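**Gendura publishes tidying guidance for cling film and other kitchen rolls**

*For release Friday, 9.00 am*

Gendura, the household storage supplier, has issued a storage sheet covering rolled kitchen goods: cling film, foil, baking paper and bin liners. It sets out one method, based on an open plastic basket kept on the worktop or a shelf.

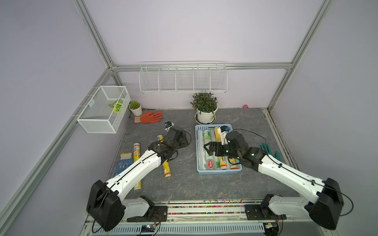
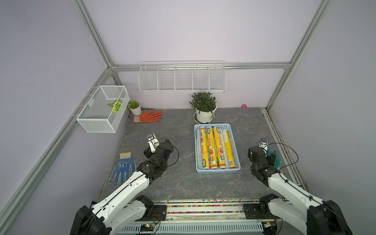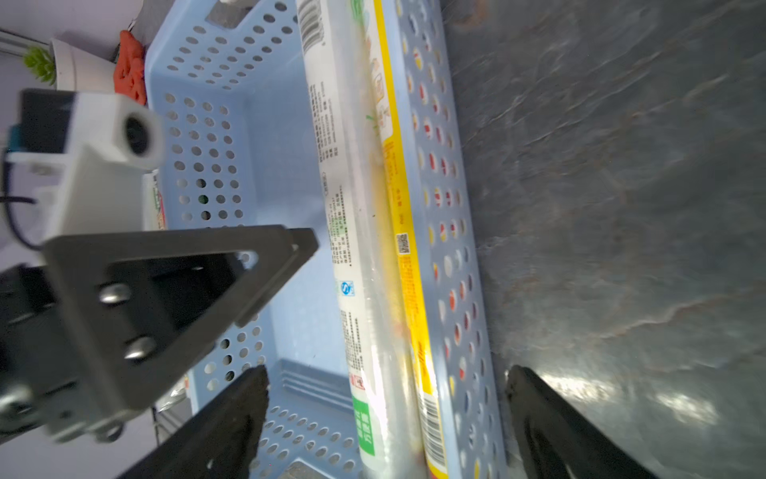 *Rolls of plastic wrap in a light blue basket on a grey, veined worktop.*

The sheet was written by Loan Mạc and Sơn Đàm of the company's Vurthorpe office. It replaces the section on drawers in the previous edition, which dealt with boxed rolls only and gave no advice on rolls sold in a film sleeve or cardboard tube.

The recommended arrangement is a single layer, with the rolls side by side and parallel to the long wall of the basket. Short rolls go in last. Rolls should not be stacked, as the weight of an upper layer can flatten the core of the one beneath and make the film difficult to start. Where a household keeps more than one length of the same product, the part-used roll is placed nearest the hand.

Baskets with slotted or perforated walls are preferred to solid boxes. They can be rinsed and drained without being turned over, and crumbs do not collect in the corners. The basket should be at least 4 cm longer than the longest roll.

Gloves, cloths and sponges are to be kept out of the basket. The sheet advises hanging them or giving them a separate container, and asks that rubber gloves be dry before they are put away.

"Most enquiries we receive on this subject concern rolls that have come out of the carton and no longer stand up," said Vinh Thân, technical editor at Gendura. "A drawer divider does not solve that. A basket of the right length does, and it can be carried to the table."

The guidance was checked in 18 home kitchens over a period of 9 weeks. Diệp Võ, who collated the returns, reported that the minimum basket length was increased once during the work and that the remaining text was left unchanged.

A printed run of 200 copies will be available from the Vurthorpe office in December. The text may be reproduced without charge, provided the source is given.

**Press contact:** Bình Tiêu, Gendura, Vurthorpe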